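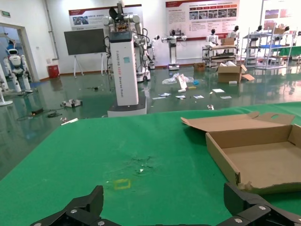
Corrugated box with hinged lid, open on the work table.

Doolan Packaging Reuse Study
Progress report to the Bronduro Fund, January 5, 2024
Prepared by Jade Dhillon

1. Status
Work under the grant is on schedule except for the humidity tests, covered in section 3. The study asks how often a single-wall corrugated shipping box can go back into service between the Doolan warehouse and the Multgate stores before it has to be recycled. Stock items are light goods only. Liquids and glass remain outside the agreed scope.

2. Return loop
The stores have been sending boxes back flat since August. Drivers collect them on the normal delivery run, so no added mileage is charged to the grant. Returns from the larger stores are steady. Two of the smaller stores still put boxes in the baler with the general cardboard, mainly during evening shifts, and Idris Prothero has revised the back-room instructions to put the return cage ahead of the baler on the closing list.

Boxes are graded on arrival as reuse, repair or recycle. The most common cause of a downgrade is label damage: peeling the old label lifts the top liner and leaves a weak patch. We changed to a label with a lower-tack adhesive in the second half of the period. It peels cleanly at room temperature but has come off in the cold dock, and a replacement is on order.

3. Testing
Compression tests on the first batch of 100 boxes are complete. Of these, 28 fell below the stacking limit after their third trip, nearly all at a corner crease. The limit itself was set for pallets stacked two high, and the stores rarely do this — we may propose a lower figure for store deliveries.

Humidity tests have not begun. The chamber was out of service for nine weeks and its sensor has now been recalibrated. A batch of 50 boxes is set aside for it.

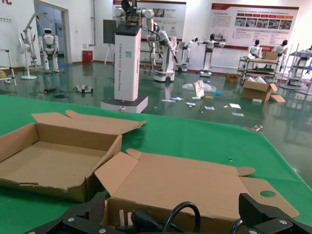 Mackenzie Simard objects to lowering the stacking limit before the humidity results are in, on the grounds that board loses strength in damp storage and the present margin may already be needed. Her note is attached as Annex B. We have left the limit unchanged for now.

4. Spending
Costs are within budget. The underspend on testing will carry over to the next period if the Fund agrees. Shirley Ross has sent the request form separately.

5. Next period
Run the humidity batch. Trial the replacement label in the cold dock. Enter trip counts in the Flarkerex stock system, now kept on paper.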